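Converting the Nastirley: notes on a hotel concession
2021-12-21

I read the tender summary for the Nastirley over two evenings and made notes as I went. They are in the order I wrote them.

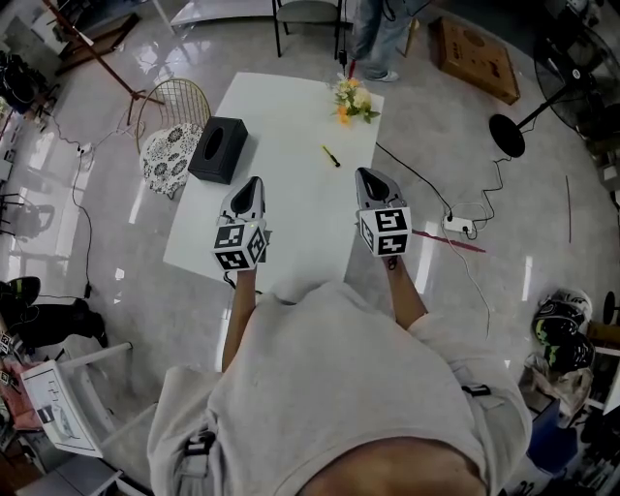

What is on offer

The Nastirley is a state-owned hotel on the Kulter road, closed except for the ballroom. The state wants a private operator to refurbish it, run it and hand it back at the end of the term. Ownership of the land stays with the state throughout. The operator gets a lease on the building and the right to the income.

The term is 40 years. For a refurbishment that is long. A new building on bare land might need that much time to pay back its debt, but the Nastirley has a sound frame and a working water supply. The summary gives no reason for the length, and I assume it was asked for by the bidders in early talks.

Rent

There are two parts. A fixed rent starts when the hotel reopens, and a share of revenue is paid on top once occupancy passes a set level. The level is left blank in the public version.

Revenue share is easier to audit than profit share. Profit can be moved around by management fees, and both bidders I know of, Rana and Brandeo, run their hotels through separate management companies. Room revenue is harder to hide. Food and events are less clear – the draft wording covers "hotel income" and does not say whether the ballroom counts. It should be named in the contract. For the past few years it has been the only part of the building that earned anything.

Phasing

The work is split into 3 phases. The first covers the main block and the kitchens, the second covers the rear wing, and the last is the pool and grounds. Only the first phase has a completion date. The other two are to follow "subject to demand," with no test for what demand means. An operator could stop after the main block and keep the whole site for the full term.

A simple fix is a reversion clause. If the rear wing is not started by a fixed date, it goes back to the state and can be let separately. It has its own entrance and its own meter, so this would be practical.

Parking

The plan shows 14 spaces at the front and an overflow lot across the road. The ballroom holds around 600. The overflow lot is not inside the lease boundary on the site plan, though the text treats it as if it were. Either the plan or the text is wrong.

Staff

One paragraph. Current employees will be "considered" for posts at the new hotel. There is no mention of pensions or years of service. Whoever takes the concession will price that risk, and the state will pay for it through a lower rent.

Dates

Written questions close in January. I have sent in the ones on the ballroom, the rear wing and the lot boundary. Answers are meant to go to all bidders and be posted with the tender documents, and I will add them under this post when they are up.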